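Lorkomow key room

The Lorkomow key room is the key-handling operation of Lowther, a property management company based in Raton that looks after furnished rental homes and small apartment buildings. It takes in keys returned by departing tenants, checks them, tags them and hangs them ready for the next person who needs them. Since the introduction of a two-armed robot made by Pundholm, most of the picking up and hanging has been done by machine, and the operation has become a favorite case among people interested in how automation changes small workplaces, where a staff of a few people can feel every change!

Background

Lowther manages 287 homes. Each has at least two sets of keys, and many have extra ones for mailboxes, storage cages and bicycle sheds. Before automation, returned keys were dropped in a tray at the front desk and sorted whenever somebody had time, which in the busy summer months often meant after closing. Staff called this "the evening tray," and the name has survived even though the tray has not.

The work was simple but tiring. A clerk picked up each bunch, read the tag, looked up the home in a ledger, compared the keys with the record and walked the bunch to its hook. Interruptions were constant, and a phone call at the wrong moment could put a set on the wrong hook, where it might stay until a new tenant arrived at the counter. The office manager, Uriel Echeverría, proposed automating the hanging step after one March in which two families were handed each other's keys.

The system

The robot works at a plain table. It has two jointed arms, each ending in a gripper, and its cameras look down on the work from above. Keys are an awkward thing for a machine to handle, and this is part of the fun of the subject. They are thin, shiny and flat, they lie differently every time they are put down, and a bunch changes shape as soon as it is lifted. A gripper that closes on a blade may swing the whole bunch sideways, while one that closes on the ring gets a steadier hold but has a much smaller target.

Rasmus Ķēniņš, who set up the system for Pundholm, spent his first weeks at Lowther watching the clerks. He noticed that experienced staff nearly always slid a bunch a little way across the table before lifting it, turning the ring toward the thumb. A similar nudge was added to the robot's routine, and the clerks still take a good deal of pride in it (one of them has asked for it to be named after her).

Training

The robot learned from demonstrations. A staff member guided the arms through a task, the movements were recorded, and the recordings were used to train the control software. Over 3000 demonstrations were collected in all. They covered single keys, bunches with leather or plastic tags, bunches with no tag, and the long old-fashioned keys still used by a handful of older homes.

Practice was carried out in furnished rooms as well as in the office, with everyday household things left where they were, so that the software would not depend on one wall color or one kind of light. Wall hooks of several designs were used. Small hooks with a short lip proved the hardest, and they remain the most common reason for a person to step in.

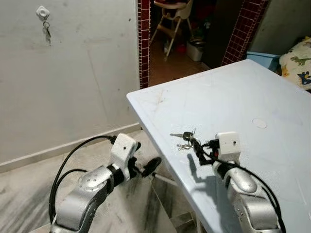 Daily operation

A normal morning begins with the overnight returns. A clerk empties the drop box, spreads the bunches out with some space between them and starts the run. Sixteen bunches make up a batch. When a batch is finished, the clerk compares the hooks with the list on the screen and signs it off. Anything the robot could not pick up after three tries is left on the table for a person.

Speed was never the main attraction. A practiced clerk hangs a bunch faster than the robot does, and everyone at Lowther cheerfully says so. What changed is that the work goes on while the clerk answers the phone or talks to a tenant at the counter, and that an interruption no longer means losing one's place.

Effects on staff

No positions were cut when the robot arrived. The key clerk's job was rewritten as "key and arrivals clerk," with 35 hours a week divided between checking batches, greeting new tenants and visiting homes before move-in. The visits are the popular part. Clerks who had handled keys to the same homes for years were seeing the insides of them for the first time, and their notes on sticking locks and worn keys now feed straight into the repair schedule.

The change was not equally welcome to everybody. Two clerks missed the quiet of sorting and asked to keep some of it, and the older homes' keys are still done by hand, partly for that reason. There were also complaints about the early morning start, which was moved to 8:30 after the first winter.

Staff can pause the robot at any time without giving an explanation. Echeverría insisted on this rule from the beginning, and new clerks practice it on their first day. Demonstration sessions are voluntary and count as paid working time.

Later development

A second table has been planned for parcel-locker keys, which are smaller and come without rings. Ķēniņš continues to visit Raton to record new demonstrations with the clerks, most recently for hooks mounted above shoulder height.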